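The Undedlow Word Box – Story Cards for Children Learning English

Hello, I'm Jolene Kerslake, and I make the Undedlow Word Box at home, mostly in the evenings once my own two have stopped asking for water. I taught English to young beginners for years and I always ended up cutting my own cards out of cereal packets, so in the end I thought I might as well do it properly!

The box follows a family of otters who live under a bridge in a made-up town called Undedlow. They lose things, they argue, they have a very long picnic. Each story is told over a handful of cards, with one or two short sentences on each, and your child puts them in order and reads them out (or shouts them out, in our house).

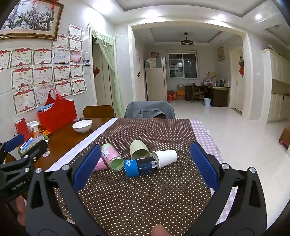 Cups on the polka-dot cloth.

There are two sets so far. Selow is the first one and it's for children who know their letters and a few everyday words. It's all in the present tense, with plenty of "there is" and "there are", and the same words keep coming back until they stick. Denuvow is the next step up. You get the past tense, some longer sentences and a bit more plot – the one where Grandad Otter sells the boat is everyone's favourite, and I still get messages about it.

I've sold 1874 boxes of Selow now, which I can hardly believe. Denuvow only came out in June, so it has some catching up to do.

Do you need to speak perfect English to use it? No, not a bit. Every card has a recording to go with it, and the little booklet gives you things to ask, such as "Where is the hat?" or "Who is cross?". If your child answers in their own language first, let them. Mine did that with French for ages (we lived abroad for a while) and then one breakfast it all came out at once.
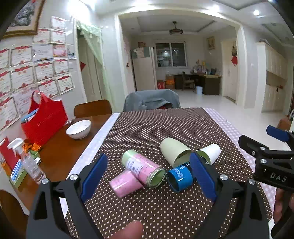
I'd also say don't try to do a whole story in one go. Ten minutes is loads. We used to do three cards before tea and leave the rest for the next day, and they'd be desperate to know what happened to the boat.

The recordings were read by my friend Villanueva, who does all the voices, including a goose I can't listen to with a straight face. They come at two speeds, slow and ordinary. Start with the slow one and go back to it whenever you like.

What you get: the story cards, the parent booklet, a link to the recordings and a cloth bag to keep it all in. The cards are thick and wipe clean, though I wouldn't put them through the dishwasher (somebody did, and was very nice about it).

Order code for Selow: 2000
Order code for Denuvow: 3000
Both sets together: 3138

If you're not sure which set to pick, drop me a line with your child's age and what they've been reading, and I'll tell you what I think. I usually answer after nine at night.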